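Home Browse Topics Kitchen & Garden Ask Sign In

Pale speckly patch on a green chili, toss it or cook it?

Clasham_porch

Hi all! I've got one chili plant on the back steps (the tag just says Gorkona, no clue if that's the variety or the grower) and it finally gave me something worth picking. I brought one in for dinner and when I put it on a plate I noticed the fat end has gone pale, sort of light green with whitish speckles. The rest of it is shiny and green like you'd want.

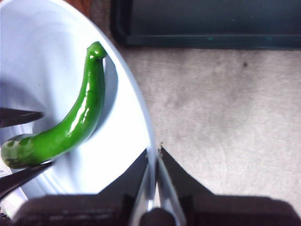 The chili on a white plate, pale patch at the thick end

It's still firm when I squeeze it and it doesn't smell like anything. The plant gets full afternoon sun and it hit 90 here most of last week. Is the patch rot starting, or sunburn, or did I just nick it somehow? I was going to slice it into eggs Tuesday, so it doesn't have to be pretty, I just don't want to make anybody sick.

18 people found this useful

mulchandmore

Could be sunscald, which I get every summer on whichever ones hang out past the leaves. It goes pale first, then kind of papery. I can't swear to it from one photo, but firm and no smell are both good signs. Cut it open lengthwise. If the inside is clean, trim off the pale part with a little extra and use the rest. If you see fuzz, or it's brown and slimy around the seeds, into the compost it goes.

For the plant, I hung an old pillowcase on the west side of mine from lunch until supper and got way fewer bad ones after that. Don't strip the leaves off either, they need the shade!

kavanagh710

looks fine to me, i'd eat it. mine are always bent like that too

Clasham_porch

Thanks both! Going to cut it open tonight. There are 14 more little ones still on the plant so I'm off to find a pillowcase.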